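Ticket 955 - Nesto tidy-up kit, trial unit
Opened by: Imogen Kershaw, Grerkby
Product: Nesto arm + wrist camera, Undden gripper fingers
Status: open, waiting on vendor
Priority: medium (would be high but we have the old unit as backup)

Problem
Gripper closes fine on cloth and paper. On small cartons it stops early and reports "object held" when nothing is held. Then it does the whole lift and drop-off with nothing in it and logs a success. Started after the last software update, or that's when we noticed it anyway.

Tried so far
- Power cycle, arm and base. No change.
- Re-ran finger calibration, 2 times. Passed both times.
- Grip force was at 60, default. Turned it up, same early stop, put it back.
- Wiped fingers with a dry cloth. No change.
- Swapped the wrist cable for the spare. No change, so probaly not the cable.
- Raised the close timeout to 1000 ms. Slightly better on soft stuff, cartons the same.

Vendor reply (Swati support)
Asked for the log bundle and one wrist view from a pick on the shiny floor. Says glare can throw off the distance reading and the arm then closes too high. Also asked if the fingers are the ribbed ones. Yes, ribbed.

My notes
Not sold on the glare idea. We had the same floor in July with the old unit and it picked cartons all day. But haven't tested on a mat yet so can't rule it out. Will do that next, same start pose, same carton, blinds down.

Log bundle uploaded. Wrist view is at the bottom of this ticket, fingers open, bucket on its side at the left with the white box in it.

Still need from vendor:
- can we roll back just the gripper software and leave the arm alone
- is the held/not held check done on motor current or finger position, manual says both in diferent places
- does the trial period pause while this is open - we can't really review the kit like this

Please reply on the ticket, not by phone, I'm in and out all day. 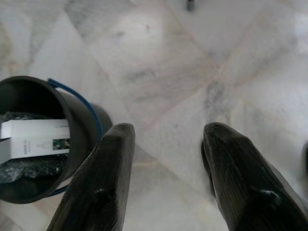
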